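The Orange That Never Goes Bad

Raswood sells a bowl of pretend fruit for $44 and calls it "learning through play." I have my doubts. Children learned through play long before anyone printed it on a box.

Traian Munteanu, who ran the toy counter at Tănase for 16 years, has them too. "Parents buy the fruit," he told me. "Kids want the bowl." He says most sets came back in April with the bowl missing.

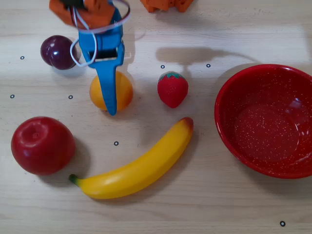
What the label leaves out

Osstead claims its set teaches healthy eating. I asked how they knew. They sent me a survey of 268 parents -- all of them customers -- and not one question in it was about what the children ate.

My daughter fed her plastic pear to the dog. She still won't touch a real one.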